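Notas del ponente — Detección temprana de agarre fallido en manipulación de tela
Seminario interno de Niltden, 21 de agosto de 2018
Ponente: Jacinto Barrera. Trabajo conjunto con Abla Rizk y Trudy Kereama.

Diapositiva 1. Planteamiento
Presentarse y pasar rápido. El problema: una política entrenada por imitación pliega tela razonablemente bien hasta que pierde el borde. A partir de ahí sigue ejecutando la trayectoria de plegado sin nada entre los dedos. Queremos detectar ese estado antes de que comience el tramo de elevación.
Citar el informe anterior de Angus Tuhiwai, que trataba el mismo fallo con objetos rígidos. En rígidos basta la apertura final de la pinza. En tela no, porque el espesor de una capa queda dentro del error de lectura del motor.

Diapositiva 2. Montaje
Dos brazos, mesa blanca, tela naranja. Control conjunto de ambos brazos a través de Ustau, nuestra capa de ejecución. La vista general sirve para anotar el contacto; el detector no la recibe como entrada.

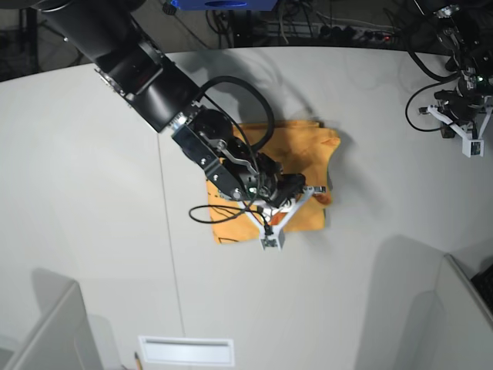 ¿Por qué no usar la vista general para detectar el agarre? Por oclusión: en la fase de contacto, la muñeca y el soporte de la pinza tapan parte de la tela, y el borde que interesa suele quedar en la zona tapada.

Diapositiva 3. Datos
2.201 intentos de agarre, anotados por Trudy y por mí. De ellos, 429 son fallos. Separamos 230 episodios para prueba, sin compartir sesión de grabación con los de entrenamiento. Insistir en este punto: en la primera versión la partición era por fotograma y los resultados salían inflados.
Criterio de fallo: la tela no está sujeta al terminar el cierre. Los agarres que se pierden durante la elevación van en una categoría aparte y hoy no se tratan.

Diapositiva 4. Método
Entrada: recorte de la cámara de muñeca más la corriente del motor de la pinza, en una ventana de 80 ms posterior al cierre. Dos codificadores pequeños, fusión tardía, salida binaria. La política queda congelada. El detector (nombre interno: Selent) solo puede hacer una cosa, que es pedir una reapertura y un nuevo intento.
Si preguntan por la ventana: probamos otras más largas. Mejora la corriente, pero el brazo ya ha empezado a moverse y la imagen empeora.

Diapositiva 5. Lo que recibe el detector
Comentar que el fondo desenfocado aporta poco y que la información útil está en la zona de contacto de las yemas. Con las yemas juntas, una sola capa de tela fina y una pinza vacía se parecen mucho en imagen. De ahí la segunda señal.
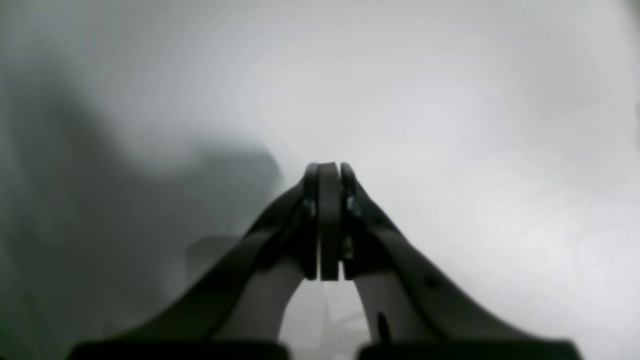 Fig. 2. Vista de muñeca con la pinza cerrada, aparentemente sin nada entre los dedos.

Diapositiva 6. Resultados
Mostrar la curva de precisión y exhaustividad. Tres variantes: solo imagen, solo corriente, fusión. La fusión domina en casi todo el rango; solo imagen la iguala en el extremo de exhaustividad baja. No leer la tabla en voz alta.
Coste de un falso positivo: un reintento. Coste de un falso negativo: el episodio entero. El umbral se fijó con esa asimetría, sobre validación y no sobre prueba.

Diapositiva 7. Limitaciones
Una única geometría de dedos. Iluminación estable. La corriente deriva con la temperatura del motor y recalibramos al inicio de cada sesión — Shona Pirihi tiene un script para hacerlo en línea, todavía sin validar.
No hay evaluación con telas transparentes ni con punto.

Diapositiva 8. Trabajo pendiente
En septiembre, repetición en la celda de Sutcliffe con otra pinza y el mismo protocolo de anotación. Extender el detector a la pérdida durante la elevación, con ventana deslizante.
Dejar esta diapositiva puesta durante el turno de preguntas. La curva por sesión está en el anexo, detrás de la bibliografía.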